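The Zisville Bathrooms, Gallery 4
Apr 9, 2018

The Groseck showroom told us a freestanding tub "cleans itself, more or less." We have our doubts. This gallery looks at how these big white tubs hold up once people start keeping their stuff on them, and whether black fixtures are worth the extra money. I'm not convinced by either, but look for yourself.

A word on prices before the comments start. The fixtures on tubs like these can run 100 dollars over the chrome set, and I have yet to hear a good argument for it apart from looks. The looks are fine. So are the looks of chrome.

The tub, from the near side
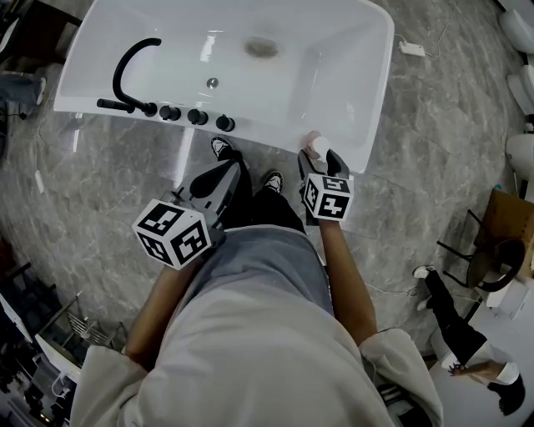

Glossy white, with a tall black spout, a hand shower and three round knobs all lined up on the rim. Check the drain, though. There's a faint beige-brown stain around it, and on white it doesn't take much. The overflow button is chrome, so so much for the matching set. And something small in white and pale pink, a cap or a bottle top by the look of it, on the rim. Every rim ends up as a shelf.

The floor

Same picture, lower down. Large gray marble-effect tile with white veining. The Moura catalog calls this kind of floor "timeless," a word it also used for the beige one it dropped in January. I'll give it this much: gray veining is kinder to dust than plain white.

Still to come

The Unholm apartments, 2 bathrooms, both with built-in tubs and plain chrome. I expect to like them better. If you have a black set that has seen a few years of hard water, send pictures, and please don't wipe it first.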